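Laborautomation planen und beschaffen
Handout zu Block 4: Was kostet eigentlich das Drumherum?

12 Kommentare | 30 mal geteilt

Im letzten Block ging es um den Listenpreis. Heute geht es um den Preis. Angenommen, der Standort Storkow bekommt eine Zelle mit Greifer, und es liegen Angebote von Plolska und Tuteck vor. Beide nennen in Fettdruck das Gerät und in Schriftgröße 6 alles, was man zum Arbeiten braucht.

Zuerst werden die Stellplätze geplant. Jeder belegte Platz auf dem Deck ist eine Position im Budget, auch wenn im Angebot nur »inkl. Deck« steht.

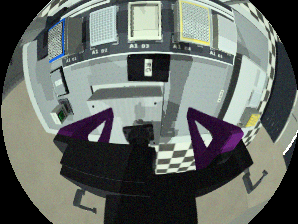

Abb. 1: Deckreihe mit Labware, im Vordergrund der Greifer (Simulation)

Rechenbeispiel für die Übung: Adapter und Racks 2.000 Euro pro Satz, Greiferfinger als Ersatzteil extra, Lieferzeit 12 Wochen. Wer nur einen Satz Finger bestellt, lernt die Lieferzeit gut kennen.

Dann die Fläche. Dhillon rechnet in seinen Planungsblättern 30 Prozent Tischreserve ein, und selbst die ist weg, sobald die ersten Beistellgeräte eintreffen.
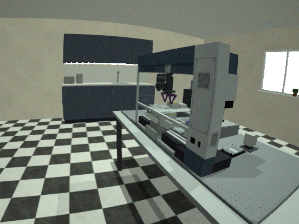

Beistellgeräte stehen übrigens fast nie im Hauptangebot. Sie kommen aus einem anderen Topf, brauchen eigene Steckdosen und haben eine eigene Wartung, deren Rechnung im Januar kommt. Tragen Sie alle mit Stellfläche und Anschluss in Tabelle B ein.

Aufgabe bis Mittwoch: Beide Angebote auf gleichen Umfang bringen. Schulung zählt mit, die 50 Euro für Kabelbinder auch.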